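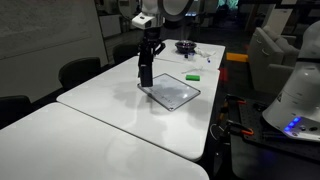

4.3 配置擦板任务的感知与规划

前面两节把 Skuklow 的控制端跑起来了，这一节开始让手臂干正事：夹住板擦，找到桌上的板子，从上方接近，擦完退回来。我第一次配这一套折腾到半夜，大部分时间都花在坐标系上，所以步骤写得啰嗦一点，熟手可以跳着看。

开始之前，先确认 4.2 节的手眼标定已经存盘，状态栏里 Pleltine（我们的感知节点）是绿色的。要是灰的，多半是服务没起来，在终端里重启一次就好。

1. 打开任务编辑器，新建任务，模板选“平面接触”。别选“抓取放置”，那个模板没有力控段，后面补起来很烦！

2. 在“目标平面”里点“自动识别”。Pleltine 会先拟合桌面，再找矩形边框。识别到的边框会叠在预览图上，四个角要贴住板子的外沿。角点飘来飘去的时候，我一般先看顶灯反光，光斑落在板面上很容易把边框带偏，把板子转个小角度再识别一遍就行。

3. 把识别结果锁定为 board_frame。这一步很容易忘（我自己就忘过好几回），不锁定的话，夹爪一挡住视野，坐标系就会跟着跳。

注意：锁定以后再挪板子，坐标不会自动更新，必须回到第 2 步重来。

4. 设置接近高度。“预接近”填 170 毫米，“接触前悬停”填 8 毫米。这两个值都是从工具末端算起的，也就是板擦的底面。换了板擦记得改工具长度，Zeletti 的工具库里已经存了常用的几种，直接从下拉菜单里挑。

5. 打开力控段，方向选 board_frame 的负 Z。接触超时填 2000 毫秒，超过这个时间还没碰到板面，手臂会停住并报 547 号错误。看到 547 先别急着调大超时，十有八九是平面高度拟合偏低了，或者工具长度填错了。

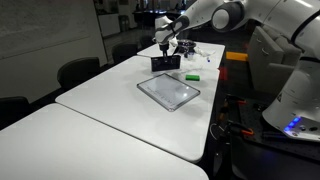
6. 先跑“空走”，速度拉到最低档。空走只执行到悬停点，不会往下压。这时候蹲下来从侧面看一眼，板擦底面和板面应该是平行的。哪边翘了，就在“工具姿态”里补绕 X 或绕 Y 的角度，每次改一点点，改完再空走一遍。

警告：空走时手一定放在急停旁边。规划器只避开它知道的东西，桌上新放的杂物不更新场景，它是看不见的。

7. 点“更新场景”，把桌上其他东西加进碰撞模型。海绵、碗这类不透明的物体，点云一般都能分出来。透明的东西就比较头疼，玻璃杯、玻璃球在深度图里经常是一个洞，Pleltine 会当成没有。我的做法是手动加一个包围盒，宁可画大一圈。

8. 规划路径。“往返条带”适合满板擦，“局部区域”适合只擦几行字。条带的重叠量用默认值就挺好，重叠太小会留下一道一道的印子。

9. 路径预览没问题了，再切到“执行”，仍然从最低档速度开始。擦完以后手臂会先沿板面法向抬起，再回到预接近点，中途别按暂停，等它抬起来再说。

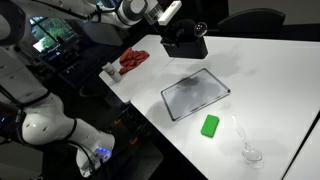 双臂工位另一视角：灰框小白板、绿色海绵，右下为横放的透明玻璃杯

10. 两台手臂都开着的时候，还要在“共享空间”里给它们各划一块区域。不参与擦板的那台设成“保持”，规划器会把它整条手臂都当作障碍物。我试过偷懒，只把它停在角落不加进模型，结果主臂规划出一条紧贴着对方肘部的路径，空走的时候吓出一身汗。

补充几句：如果你用的是 Bellis 的旧版任务文件，导入后力控方向默认还是基座坐标系，要手动改成 board_frame，不然板子一斜，力就压歪了。这个问题是 Hefin Pumphrey 在周二的联调里揪出来的，转换脚本还没改，先手动吧。

日志默认只留最近一次执行。想对比前后两次的接触力曲线，记得在第 9 步之前勾上“保留历史”，文件会写到任务目录下的 runs 文件夹。曲线怎么看，放在 4.4 节讲。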